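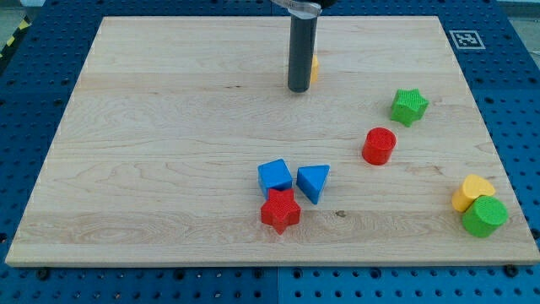 Holzplatte auf dem blauen Lochtisch

Ticket 913: Staffelbox "Ulton", Disc 2 springt nach Folge 4 zurück ins Menü
Status: gelöst, bleibt bis Ende August offen für Rückmeldungen
Bereich: Serien auf DVD, Wiedergabe und Menüs

Erste Meldung, 19:40 Uhr

Hallo liebes Team vom Serienarchiv Plerkarham,

ich hoffe, ich bin hier richtig, ich habe nämlich noch nie ein Ticket geschrieben und mich erst einmal durch die ganze Hilfeseite gelesen (sehr nett gemacht übrigens, nur die Suche ist ein bisschen eigenwillig!). Es geht um die Box mit der dritten Staffel von "Ulton", also die Krankenhausserie mit dem Leuchtturm im Vorspann. Ich habe sie mir bei euch bestellt, weil die Staffel bei keinem der Streamingdienste läuft, die wir haben, und ich die Serie damals im Nachtprogramm so geliebt habe.

Disc 1 läuft wunderbar. Bei Disc 2 passiert Folgendes: Ich wähle "Alle Folgen abspielen", die ersten vier Folgen kommen brav hintereinander, und dann, statt mit Folge 5 weiterzumachen, springt der Player zurück ins Hauptmenü. Wähle ich Folge 5 einzeln an, kommt kurz ein schwarzes Bild und dann wieder das Menü. Die Folgen 6 und 7 gehen einzeln ohne Probleme. Ausgerechnet Folge 5 ist aber die Doppelfolge mit der Hochzeit, und die wollten wir uns eigentlich am gemütlichen Serienabend mit Käseplatte gönnen.

Mein Player ist ein Kimau, ein älteres Gerät, das sonst alles frisst, was man ihm gibt. Die Disc habe ich mir unter der Lampe angeschaut, keine Kratzer, keine Fingerabdrücke. Habt ihr eine Idee?

Antwort Support, 20:15 Uhr

Guten Abend und herzlich willkommen, du bist hier genau richtig! Und endlich jemand, der den Leuchtturm erwähnt, wir haben hier im Haus eine kleine Fangemeinde.

Damit wir das eingrenzen können, bräuchten wir bitte noch ein paar Angaben:

Welche Laufzeit zeigt der Player für Folge 5 an, wenn überhaupt?
Welche Menüsprache ist im Gerät eingestellt (im Gerät, bitte, nicht auf der Disc)?
Steht auf dem Innenring von Disc 2 eine Nummer, und wenn ja, wie endet sie?
Läuft die Folge an einem anderen Gerät, zum Beispiel am Rechner?

Lass dir ruhig Zeit damit, das Ticket läuft nicht weg.

Nachtrag Kundin, 21:05 Uhr

So, jetzt habe ich mich mit der Lesebrille bewaffnet. Auf dem Innenring steht eine lange Nummer, die auf 197 endet. Laufzeit zeigt er für Folge 5 keine, nur Striche. Bei den anderen Folgen steht sie immer da. Die Menüsprache vom Gerät steht auf Englisch, das hat mein Mann irgendwann so eingestellt, weil ihm die deutschen Menüs zu umständlich übersetzt waren. Am alten Laptop läuft die Doppelfolge von Anfang bis Ende durch, ganze 90 Minuten, ich habe sie zur Probe durchgespult und dabei leider schon das Ende gesehen. Na ja, ich kannte es ja.

Nur ist der Bildschirm vom Laptop winzig und der Ton klingt wie aus einer Konservendose.

Antwort Support, 21:30 Uhr

Vielen Dank, das sind genau die Angaben, die wir gebraucht haben, und die 197 hat uns sofort auf die richtige Spur gebracht. Deine Disc stammt aus der ersten Pressung. Bei der gibt es von der Doppelfolge zwei Fassungen: die lange Fassung am Stück und eine, die für die Wiederholungen in zwei Teile geschnitten wurde. Welche davon abgespielt wird, entscheidet die Disc anhand der Menüsprache im Gerät. Bei Deutsch nimmt sie die lange. Bei Englisch sucht sie die geteilte, und deren zweiter Teil ist auf der ersten Pressung falsch verknüpft. Manche Player stören sich daran nicht, die älteren von Kimau leider schon.

Bitte probiere Folgendes:

1. Disc herausnehmen und die Lade schließen.
2. Im Gerätemenü unter Sprache die Disc-Menüsprache auf Deutsch stellen. Die Sprache der Geräteanzeige darf auf Englisch bleiben, dein Mann muss also auf nichts verzichten.
3. Das Gerät ganz ausschalten, nicht nur auf Standby.
4. Wieder einschalten, Disc 2 einlegen und warten, bis das Hauptmenü von selbst kommt. Den Vorspann bitte nicht überspringen.
5. Folge 5 zuerst einzeln starten.

Wenn das klappt, sollte auch "Alle Folgen abspielen" wieder durchlaufen.

Nachtrag Kundin, 22:10 Uhr

Folge 5 läuft! Und die Laufzeit steht auch da! Ich habe beim ersten Versuch den Vorspann übersprungen (Macht der Gewohnheit) und da kam wieder das Menü, aber beim zweiten Mal habe ich brav gewartet, und dann ging es. "Alle Folgen abspielen" habe ich bis zum Übergang von Folge 4 auf 5 getestet, das klappt jetzt auch.

Eine Frage noch, wenn ich schon dabei bin: Auf der Hülle steht, dass Bonusmaterial mit dem Titel "Abschied von Bermúdez" dabei ist, über die Oberärztin, die ja in der vierten Staffel nicht mehr mitspielt. Ich finde das auf keiner der beiden Discs. Und wisst ihr, ob die vierte Staffel noch kommt? Ich weiß, dass viele sie nicht mögen, mit der halben Besetzung und dem neuen Krankenhaus, aber ich würde sie der Vollständigkeit halber doch gern im Regal haben.

Antwort Support, 22:35 Uhr

Das freut uns sehr! Den Hinweis mit dem Vorspann nehmen wir in fetter Schrift in die Hilfeseite auf.

Das Bonusmaterial ist etwas versteckt. Auf Disc 1 ins Menü "Sprachen" gehen, dort ganz nach unten und dann einmal nach rechts, bis der Leuchtturm aufleuchtet. Mit OK startet der Beitrag, er dauert 22 Minuten und lohnt sich wirklich, allein schon wegen der Probeaufnahmen.

Zur vierten Staffel haben wir bisher keinen Termin. Wir haben dich auf die Benachrichtigungsliste gesetzt, abmelden geht jederzeit über dein Kundenkonto.

Falls du die Disc lieber gegen die zweite Pressung tauschen möchtest, antworte einfach auf dieses Ticket, das Porto übernehmen wir. Viel Freude mit der Hochzeit und guten Appetit bei der Käseplatte!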